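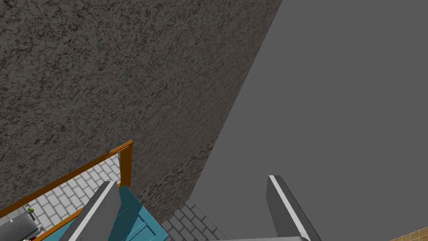 Wrist view, sim kitchen, fingers open. Speckled block takes up most of the upper left.

Ticket: Wrist camera mostly seeing wall in new demo batch
Opened by: Angelica Umali
Project: Manalastas
Status: Waiting on re-export
Date: August 9, 2020

Hi all! I was going through the new teleop demos before handing them to training and a bunch of them have wrist views like the one up top. Big speckled surface, plain gray plane next to it, and everything I'd care about (the teal thing, the bit of tiled floor, the little green round object over on the left) squashed along the bottom. The batch is 3,319 episodes and I've looked at 72 so far. 13 of those have at least one long stretch like this.

What I tried:
Reloaded the scene in Fliltix – same view.
Swapped the speckled texture for flat white. Easier on my eyes, still a wall.
Replayed one episode from the logged joint angles on my own machine. Same again, so I don't think the video export is mangling anything.

My guess is the camera mount pitch changed when we updated the gripper model, but I can't find it in the change notes. Hafiz, did you touch that file?

Reply from Hafiz Yeoh
I did, sorry! I moved the mount so the fingertips would stay in view. Pitch should've stayed put but I'll diff it against the December version tonight.

Reply from Sum-yee Kao
Could some of it just be where people park the arm between grasps? I know I swing it way out when I'm driving. Can you send me 3 episode numbers and I'll check the stick inputs?

Reply from Angelica Umali
Ooh, fair point. Sent! I've tagged all 13 as "hold" and left the joint logs alone, so if it's the mount we can re-render and keep the demos. Please don't train on this batch until Hafiz has his diff.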